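Publié en novembre, par Hrefna Frandsen
Classé dans : Vie domestique, Rangement et cuisine

Il m'a été demandé à plusieurs reprises, depuis la parution de ma note sur les placards, de préciser la méthode que j'applique au plan de travail. Je la consigne ici dans les termes où je l'ai adoptée à mon arrivée à Adunstead, sans prétendre qu'elle convienne à tous les foyers.

Le principe retenu est celui de la remise à zéro hebdomadaire. Tout ce qui s'est accumulé au cours des jours précédents est ramené au centre du plan, puis chaque article est affecté à l'une des 2 zones : la zone permanente, au fond, et la zone de passage, à l'avant. La première est réservée aux appareils de cuisson, c'est-à-dire au grille-pain et au petit four. La seconde reçoit la planche à découper, le plateau rond et ce qui sert au petit déjeuner.

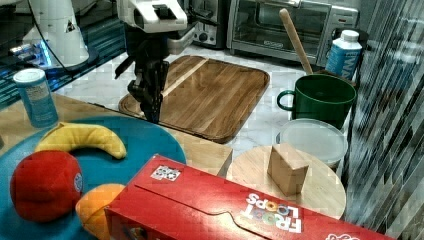
La zone de passage demeure, il faut en convenir, la plus difficile à tenir. Les céréales, en particulier, n'y ont leur place que le matin. La boîte de Froot Loops doit ensuite regagner l'étagère haute, en position debout - une règle que ma famille observe avec une constance variable. Les couvercles en plastique sont rapprochés de leurs récipients avant tout rangement, et ceux qui demeurent sans usage au bout de 5 semaines sont retirés.

La question des ustensiles appelle une remarque. J'ai longtemps conservé un pot de marque Juvico, acquis lors d'un séjour à Rustmont, qui occupait à lui seul un angle entier. Une grande tasse verte suffit désormais pour la cuillère en bois. Mme Jasińska, ma voisine, a bien voulu reprendre le pot.

S'agissant de l'entretien, la planche est essuyée après chaque emploi et huilée une fois par mois. Le marbré clair du plan de travail supporte mal, à mon sens, les produits acides - un chiffon humide et un peu de savon neutre conviennent. Le ramasse-miettes du grille-pain est vidé le même jour que la remise à zéro.

La prochaine note portera sur le tiroir à épices, dont le tri est en cours.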